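Toy drive in Jendanwood moves to former hardware store

The Jendanwood toy drive will take donations this year from the old Naseron hardware store on Buthelezi Road, after the church hall it used in past years closed for roof repairs.

Doors open in October, and donations can be left on weekday evenings until 7 p.m. The store has its own parking lot and a loading door at the back, so large items no longer have to be carried up a flight of stairs.

Organizer Thabiso Ngcobo said the drive collected 1,999 toys and books last year, its highest total so far. They went to 13 schools and day care centers in the district, along with the children's ward at Grondasen Clinic.

"We were one short of 2,000 and people still bring it up," Ngcobo said. "I would be happy with the same number again. What we need more of is things for kids over ten."

Soft toys make up the largest share of what comes in each year. They are accepted new or used, but used ones should be washed before they are dropped off.

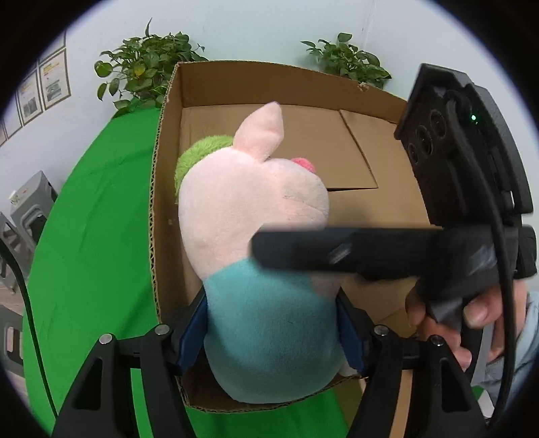
A plush pig with light blue fabric over its lower body and an open cardboard box.

Board games and puzzles are welcome if all the pieces are there. The drive does not take toy weapons, car seats, cribs or anything that runs on a built-in battery that cannot be removed. Books should be free of writing and torn pages.

Sorting will be done in the same building. Bheki Sithole, who is in charge of deliveries, said the extra floor space should cut the work from three weeks to two. The old hall had room for 36 filled boxes at a time — after that, they had to be stacked in his garage.

The store's owner is letting the drive use the space without rent through the end of the year. The group will pay for electricity and has set aside $400 for that and for packing tape.

Schools that want to be added to the delivery list can leave their name and the ages of their students at the front desk during drop-off hours. Deliveries start once sorting is finished.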